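FONPORT - May 2, 2024 - Cloltitton, the family-run bedding shop on the Fonport waterfront, will open its second location this month in the old Ivanyshyn dry goods building, and everyone in town is warmly invited to come by, have a cup of coffee and lie down for a while if they feel like it.

The new shop will carry everything customers already know from the waterfront store, along with a full line of duvets, sheets and pillowcases sewn in our own workroom upstairs. It will also be home to the Dalex exchange, a program we started quietly in March and have been longing to tell people about ever since. Bring in bed linens you no longer use, in whatever state they happen to be, and we will mend what can be mended, pass along what can be passed along, and take the price of a pillowcase off your next purchase by way of thanks. 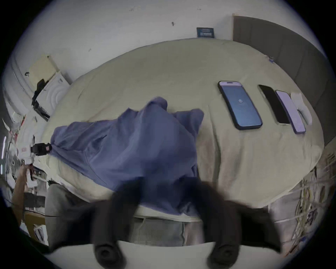 We tried the exchange out at the waterfront store first, and in those opening weeks our neighbors brought in 129 pieces. There were flannel sheets that had been through several children, tablecloths that had somehow been mistaken for sheets (we took them anyway), and one very fine embroidered bolster cover that came with a handwritten note asking us to find it a good home. It now lives with a customer on the hill who wrote back to say it fits her grandmother's daybed perfectly.

The Ivanyshyn building will be familiar to anybody who grew up in Fonport. For a great many years it was where you went for buttons, curtain cord and school socks, and plenty of our customers still remember being lifted up onto the long counter to have a hem pinned. We have kept that counter. The tin ceiling has been cleaned and repainted, the front windows open again for the first time in ages, and the staircase no longer complains quite so loudly when you climb it - although we left one squeaky step alone, out of affection.

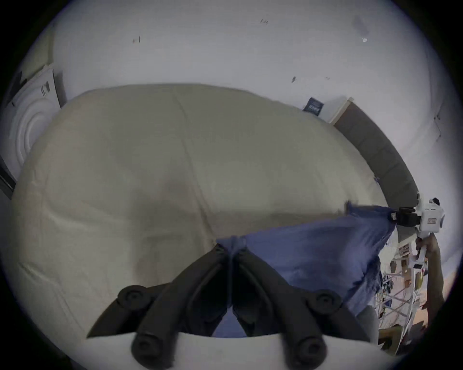
Saturday mornings at the new shop will be given over to free home linen classes, which are open to all and need no sign-up. We will start with washing and storing, move on to simple repairs, and spend a good long session on the everyday business of making a bed, which more people fret over than you might think. Our advice is to begin with the duvet. If yours is rumpled and has sunk into a hollow near the middle, like the cream-beige one here, take it by the corners and give it a good shake before you put anything else on top. Children are welcome at every class and there will be a basket of fabric scraps to keep small hands busy.

The workroom upstairs will employ seven people, three of them new to Cloltitton, and visitors are welcome to come up and watch the sewing on weekday afternoons. We are also taking custom orders again after a long pause, so if you have an antique bed of some peculiar width, or a camper bunk that no store-bought sheet has ever fitted, please do come and talk to us. Bring your measurements, and bring the old sheet too if you still have it.
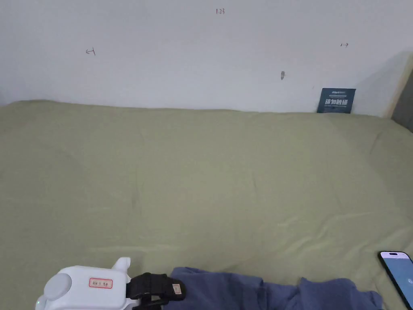 Color is the other thing we are excited about, and we have spent more evenings than we care to admit arguing over swatches. The new season leans toward quiet garden shades, the kind that look settled from the first day and get along with whatever furniture you already own. Sage green is a favorite of ours, and a sheet in that color looks lovely against a plain white wall. Our staff will be glad to lend you swatches to take home, so you can see them by your own window in the morning and again by lamplight.

Both Cloltitton shops will be open Tuesday through Saturday. The Dalex exchange accepts linens at either counter during regular hours, and larger donations can be dropped at the side door of the Ivanyshyn building, where there is a bell and usually someone within earshot of it.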